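Embroidered towels: folding without crushing the pile over the lettering

ghazal_g
Posts: 71
Thursday
I have a set of plush beige towels with dark embroidery. After a few weeks on the shelf the pile next to the stitching goes flat and the letters look sunken. I fold in thirds lengthwise, then in half. Is the fold wrong or the stack too high?

lien.la
Posts: 1,334
Stack height, most likely. Dense pile compresses under load and stays down along the crease. Keep the fold line clear of the stitching and put no more than two towels on top.

Ornix45
Disagree. I keep six in a stack and they recover after a shake. The usual fault is softener. It coats the loops and they stop standing up. Leave it out for two washes and compare.

lien.la
Posts: 1,334
Softener affects absorbency. It doesn't put a flat line exactly where the fold was.

Ornix45
It does if the towel was folded damp. Tumble on low for 45 minutes, then fold.

duyen_vu
Rolling avoids the crease entirely — lettering on the outside, edge tucked under. Takes more shelf depth. Mine are on a Hunano rack and only just fit.

ghazal_g
Posts: 71
No softener here, and they are dry when folded. I'll try a shorter stack first. Rolling won't work, the shelf is too shallow.

One more thing: does anyone lay them out flat before folding? I've been starting from a heap on the table and the edges never line up.

lien.la
Posts: 1,334
Flat first, always. Lettering face down, smooth from the middle out, then bring the long edges in.

ghazal_g
Posts: 71
Starting point attached.
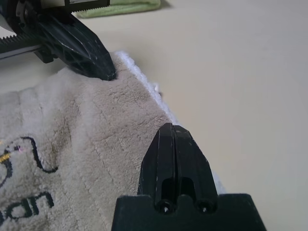 Beige towel on the table, bunched and folded over. Dark lettering at lower left.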